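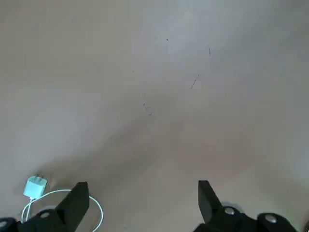
Stop Specifying Seamless Floors by Gloss

Most floor specifications I review still lead with a gloss number. Gloss is measured at a fixed angle on a clean sample. It says little about how a matte floor will look under side light in September, or how much dirt it will show.

The Zavala clinic in Tirkberg is a fair case. The bid documents gave 2 pages to sheen and one line to cleaning. Mahmoud Benmoussa, who wrote them, defends the split on the grounds that owners complain about appearance first. I disagree. Owners complain about hair and grit -- a pale surface with no joints or pattern gives both of them nowhere to hide.

A better specification would set a cleaning interval, name the pad and detergent, and require a test panel of at least 40 square feet, viewed at 4 p.m. with the lights off. The panel at Clillimley cost $500. It settled the color argument before the pour.

We use cookies to improve your experience. Accept | Manage settings

Gloss can stay in the appendix.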